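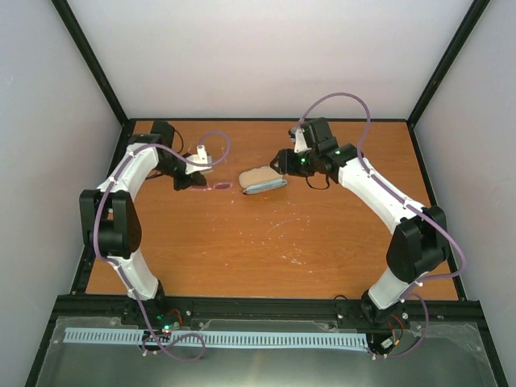 Looking after laminate worktops and bench tops

Laminate is a thin decorative sheet bonded to a board core, usually chipboard. The sheet resists water well. The core does not, and most failures begin at a joint, a cut-out or the edging.

Routine cleaning

Use warm water with a little washing-up liquid on a soft cloth, then wipe with clean water and dry. Detergent left on the surface dries to a dull film which is often mistaken for wear. If a dark top looks cloudy, rinse it twice before trying anything stronger.

Scouring powder, wire wool and the green side of a sponge all cut into the top layer. The damage is permanent and holds dirt afterwards.

Pale marks and scuffs

Many pale marks are deposits sitting on top of the sheet. Run a fingernail across one. If the nail passes over without catching, treat it as a deposit and work in this order:

Damp cloth with washing-up liquid, left on the mark for 2 minutes.
White vinegar diluted with the same amount of water, for limescale. Rinse at once.
Methylated spirit on a cotton pad, for adhesive, pen and rubber marks. Open a window and keep it away from flames.
Bicarbonate of soda mixed to a soft paste, rubbed lightly with a fingertip. Try a hidden corner first, particularly on gloss finishes.

If the nail catches, the sheet is scratched. Fine scratches on a wood-grain pattern can be disguised with a wax filler stick one shade darker than the background. Press the wax in, level it with a plastic card and buff along the grain. Deeper damage needs a hard filler, melted in – Ho-yin Hung uses the Colitz sticks, which set firm enough for a workshop bench but come in few reddish browns.

Lifting edges

Iron-on edging lets go when its glue softens, commonly beside an oven or above a kettle. Lay baking paper over the strip, set a dry iron to medium and move it slowly along 300 mm at a time. Follow with a block of scrap softwood, pressing hard until the strip has cooled. Where the old glue has turned to powder, scrape it off and use contact adhesive on both faces.

Swollen board cannot be pressed flat again. Dry it thoroughly, sand back the raised part of the core and seal it before refitting the edging. Two thin coats of varnish are enough.

Joints and cut-outs

Check the silicone round the sink each March. Cut out any length that has lifted, clean both faces with methylated spirit, and refill in one pass. Raw board inside a cut-out should be sealed before the sink goes in. Man-lok Chu adds a strip of foil tape under the front rail where a dishwasher vents upwards.

Heat

Pans straight from the hob go on a trivet. A blister in laminate can sometimes be re-bonded with an iron and weight, but a brown scorch cannot be removed.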